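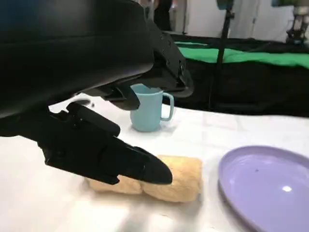
Learning to Let Go
A study at Plallimley asks how a robot should decide when its grip has failed

Putting bread on a plate is a short job for a person and a long one for a machine. The robot must find the bread, choose where to hold it, close its fingers without crushing it, lift, cross to the plate and let go. A fault at any of these steps spoils the ones that follow. Researchers at the Plallimley laboratory have spent the past year on the moment between the closing of the fingers and the start of the lift, which they consider the least studied part of the sequence.

The work, carried out under a project named Plitemo, concerns robots that learn from recorded demonstrations. An operator guides the arm through a task many times, and a program is then trained to produce similar motions on its own. The approach has become common because it requires no detailed model of each object. Its weakness is that demonstrations tend to show success. An operator who feels a poor grip coming will correct it early, and the program receives very little evidence of what a poor grip looks like.

Plitemo set out to supply that evidence. The group recorded 3,000 demonstrations of tabletop tasks with dishes, mugs and food items. It then added 500 more in which operators were told to close the gripper badly on purpose, wait, open it again and make a second attempt. Both sets were used to train a single program. No separate failure detector was built, and no rules were written to tell the arm when to retry.

The view from the wrist carries most of the weight in this method. A camera mounted there moves with the gripper, so the fingers keep nearly the same place in view while the object shifts behind them. Small changes in how the object sits against a fingertip are easier to learn under those conditions. The drawback is familiar to anyone who has worked with such cameras: the fingers themselves hide part of what they are reaching for. A mug behind the gripper may show only its handle and one side, and a piece of bread may be reduced to a strip below the finger.

To measure the effect, the group compared two programs on 12 tasks, with 15 trials of each. The first had been trained on the ordinary demonstrations alone, the second on the full collection. The second program reopened its gripper and tried again on most of the occasions when its first grip was poor. The first seldom did so, and often carried an empty gripper all the way to the plate before opening it.

Results were uneven across objects. Gains were largest with soft, blocky items, bread among them, and smallest with mugs held by the handle. In some mug trials the program let go of a grip that would have held. The report attributes this to the limited view of the rim and does not claim to have solved it.

A second laboratory, at Kimidton, has begun repeating the tests on a different arm with shorter fingers. Its early trials suggest that the retry behavior carries over, although the arm hesitates longer before reopening. The Figueroa fund, which supports both groups, has extended the project through September. The remaining months will be given to mugs, cups and other vessels with handles, and to the question of how few deliberate failures a program needs to see.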